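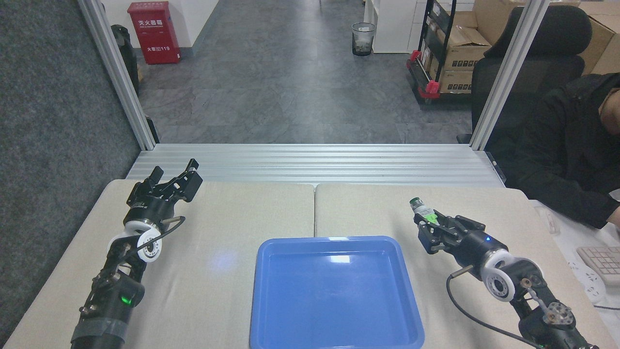 Item 2: the two-arm bench kit, right arm holding the bottle

Clakance user group – minutes of the February meeting

Present: Ylva Engström (chair), Riku Nakajima, Kaede Amano, Vojtěch Machala. Idalina Meireles joined at 10.40. Minutes by Kaede.

1. Last minutes
Agreed, with one fix: the quote from Kornthorpe was for 572, before delivery.

2. Review of the Ostero two-arm kit
Riku took us through his notes on the trial so far and was plainly delighted with it. The setup guide is short, the arms found each other on the first start, and the practice task (small bottle, blue tray) is a lovely way in for people who have never taught an arm anything. Ylva said she had expected to need a whole morning and was teaching her own moves before her tea went cold!

The log now holds 1,067 saved moves. Riku would like them sorted by arm and by task before the next review – at present they sit in one long list and finding an old one is a chore. Vojtěch will ask Ostero whether the paid plan does this.

Grippers: everyone likes the parallel fingers. They are simple, and you can see at a glance what they are up to.

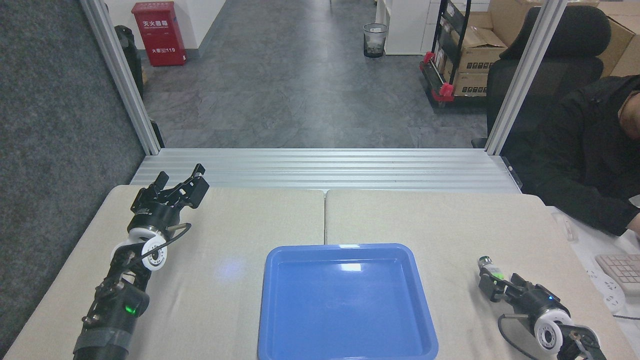
Vojtěch asked whether we were getting carried away, as the support plan covers only 50 hours a year and we would share those with the Onyshchenko site. He wanted to know what happens when they run out. Ylva agreed it was a fair point and will get the answer in writing. Riku added that his one call to support so far was picked up quickly and the advice was good.

3. Training sessions
Idalina has offered to run three beginners' sessions on the kit, which was very warmly received. Each will be kept small so that all who come get a proper turn at the controls.
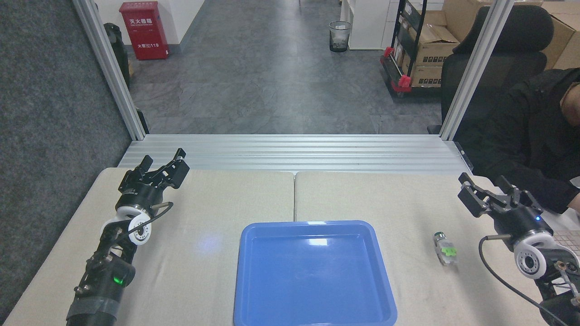 The handout needs a rewrite before the first session. Ostero's own version is fine on safety but jumps straight to two-arm work, and Idalina would like people to start with one. Her first exercise will begin with the bottle standing upright to the right of the tray and the right gripper open, and the left arm comes in only at exercise two. Kaede to draft, Idalina to check.

4. Actions
Vojtěch – ask Ostero about sorting saved moves
Ylva – support hours, in writing
Kaede – draft handout
Riku – bring the spare cable list

Meeting closed at 11.55.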